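Unit 9: When the log says success

These notes go with the Wubshet case, which we started before the break. Read them with your own log sheets in front of you.

The task was dull on purpose. The arm had to pick up a folded towel from the worktop, lift it clear and put it down again. Over 3000 attempts the software recorded a success rate that looked very good in the May report. Then someone went through the recordings and found lifts marked as good where the fingers had closed on air.

The fault was in the check. Success meant "gripper closed, arm raised", and neither half of that needs a towel. The finger width was being logged all along and never read. I would treat any figure from this setup with suspicion until you know what produced it, and that includes the corrected one.

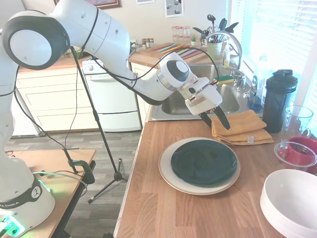 Mekdes Gebretsadik objected in the seminar that a width check would not have saved them, as a single layer of thin cloth can leave the fingers nearly shut, and she would sooner have weighed the load at the wrist.

Fair, up to a point. Wrist force readings drift, and a light cloth may sit inside the drift. Remero, the supplier, suggested retuning the grip force. I don't see how that touches the problem at all.

There is a safety side too. An arm that believes it is holding something will carry on to the next step, and on a worktop with crockery the next step matters.

For next time:
Take 68 entries from the Wubshet log and mark which ones you could defend from the numbers alone.
Write down 2 ways your own check could be fooled.
Bring the Prilico handout, section on false positives.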